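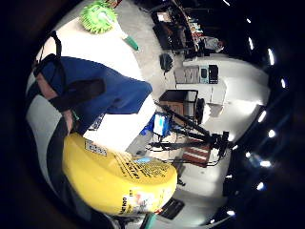 Housing Policy and Local Services
Notes for Session 4: Waiting lists and who gets to be on them

Monday, April 5, 2021

Hi everybody. I'm putting these up before class so you can stop scribbling and argue with me instead. They're rough in places, and the section on appeals is thin because I want to do that one live.

Where we left off

Last time we got as far as the difference between needing a home and being counted as needing one. A waiting list sounds like a line at the bakery — you take a number, you wait, you get called. Housing lists hardly ever work that way. They get sorted, re-sorted, purged, frozen and reopened, and each of those is a decision somebody made and wrote down somewhere. Your job this week is to get good at finding where it's written down.

The Iltley list

We'll use Iltley all the way through, so please read the packet. When the town opened its list in November, 718 households applied. After the first eligibility check, 652 were left. After the paperwork deadline it was 602. Nothing was built in between and no one on the list had been housed yet, so when the town's newsletter reported that demand was "easing," I hope you raised an eyebrow!

So where did the households go? The first drop, 66 of them, is mostly the local connection rule. Iltley wants proof you've lived or worked in town for two years. Sounds mild enough, but think about a person who's been on a cousin's couch in Iltley for three months, and before that in a motel over the county line, and before that in Hedlund. They may have been close by for ten years and still not be able to show two of them in a row.

The second drop, 50 households, is the one I find harder to swallow. These people had already passed the check. They then got a letter asking for originals of four documents within 21 days, and if the originals didn't show up, the file was closed. The letter went by regular mail to the address on the application. If you've been moving every few weeks, well, you can see the problem (I had a student two years ago who'd been through this exact thing, and the letter reached her after the deadline).

Words to know

Priority band: the group your application gets put into, usually based on need. Inside a band, most places go by date.

Local connection: some link to the area through residence, work or family. Definitions vary a lot, so always look up the actual wording.

Purge: removing applications that haven't been renewed or answered. Some places say "list maintenance," and I'd like you to notice that when you see it.

Suitable offer: a home the agency believes fits your household. Turn one down and you can lose your place, sometimes for up to a year.

The software question

Iltley runs its list on a system called Drodivex, and several of you asked whether the computer is deciding who gets housed. Sort of? The program ranks people using points the town typed in. Ten points for overcrowding, fifteen for a medical need, and so on — the table is on page 6 of the packet. What bugs me is that the closing of files is automatic. No staff member has to look at a case before it goes, and the log only records "no response."

Compare Fedden, a smaller town with a nearly identical point table. There a worker has to try two ways of reaching you, one of them by phone, before a file closes. It's slower and it costs staff time, and I don't want to pretend that's nothing in an office with a tiny budget. We'll do the budget side in Session 5.

For class

Read the Iltley packet, pages 1 to 9, and the Fedden procedure sheet. Skip the appendix unless you like tables.

Pick one rule from either town and write a page on who it was probably meant to keep out and who it ends up keeping out. Please quote the rule word for word. Last week I got a lot of "the policy basically says," and basically isn't going to cut it with a hearing officer.

Also, the Hedlund reading has a page missing in the scan. I'll bring paper copies.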